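Rarell Household Chore Survey: notes on the data

Version 6 of the table. Maintained by Soon-im Um and Sudheer Rajan. Read this before you quote a number from it.

What it is

A table of self-reported time spent on laundry, dishes, floors and beds, collected from adults in Otcombe and Ronisbridge. It has 4000 rows. One row is one person's diary for one day. People could send in up to 14 days, and plenty sent in one and quit, so please don't write "4000 people" in your paper. It has happened already.

What we don't trust

The minutes column. People round to the nearest quarter hour and then claim they didn't. Sze-wing Poon checked 28 diaries against kitchen-timer logs from the same homes, and folding time was the worst of the lot. Almost everyone gave a bigger number in the diary than on the timer. We left the diary values alone. If you want to correct them, do it in your own copy and say how.

The "shared" flag. It was meant to mark chores done by two people together. Some households used it for chores they take turns doing. You can't tell which is which from the table, and we doubt a model can either.

The Tuesday problem. Paper diaries from Ronisbridge were typed in weekly, and blank dates were filled in with Tuesday. Any weekday effect you find there should be treated as a typing habit until shown otherwise.

Files

diaries.csv holds the main table
homes.csv has one line per household, joined on home_id
timers.csv has the timer logs, small and messy
codes.txt lists chore codes, with the old ones at the bottom

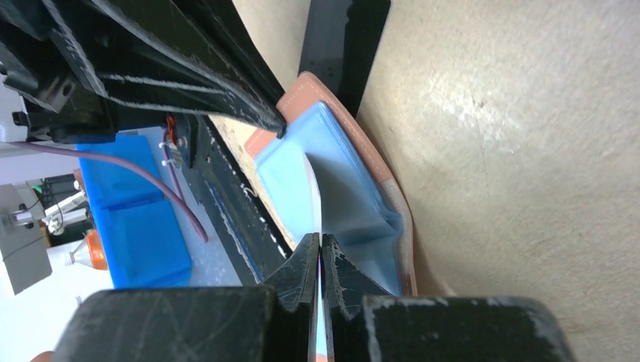 Codes 6 and 14 both mean folding. Code 6 was dropped in November but still turns up in older rows, and we have not merged them. Wing-yan Fang thinks the two groups read the question differently, and the averages do look a bit odd side by side.

Using it

Free for teaching and research. Don't use it to rank towns or to say who does more at home. The sample was whoever answered a flyer.

Send corrections to Wai-kit Chang with the home_id and the row. "The numbers look wrong" is not enough to go on.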